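## 4. Collecting Demonstrations on Two Arms

We should say a little about how the demonstrations were gathered before we get to the numbers, because a good deal of what we learned about the method came out of this stage. All of the work took place in the Calton cell, with two arms facing each other over a tabletop, and the operators were free to choose which arm should lead.

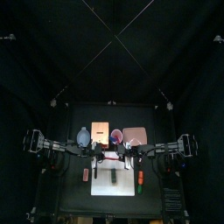
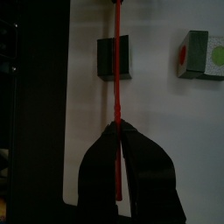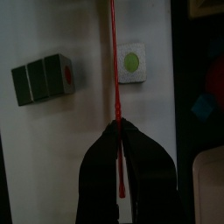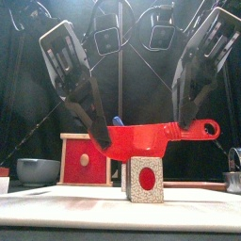

**Figure 3.** Views from the cell. The first and last come from fixed cameras, the second and third from cameras at the wrist.

In all we recorded 3,884 episodes and kept 2,404 of them for training. The rest were set aside by Uriel Toledo, who watched every one at double speed and was, we think, a little stricter than the rest of us would have been. An episode was dropped if the operator paused for more than 16 seconds, or if the camera streams drifted apart in time. We went back and forth on the pause rule for a good while. A long pause often means that a person is thinking, and a policy trained on such stretches tends to learn to stand still, as our early runs with Tatonus showed us rather plainly.

For the held-out set we put aside 202 episodes with object layouts that never appear in training. These were chosen before any model was fit, and we have left them alone ever since, even when we came to regret one or two of the choices.

Both policies, Tatonus and the simpler Vurico baseline, see the same streams at the same rate. Where they differ is in how the wrist views are merged with the fixed ones. Vurico joins them all at the input, while Tatonus lets each arm attend first to its own wrist camera and only later to the shared views. We describe this merging step in Section 5, along with the changes we had to make to the Pylypenko scheduler so that the two arms would wait for each other.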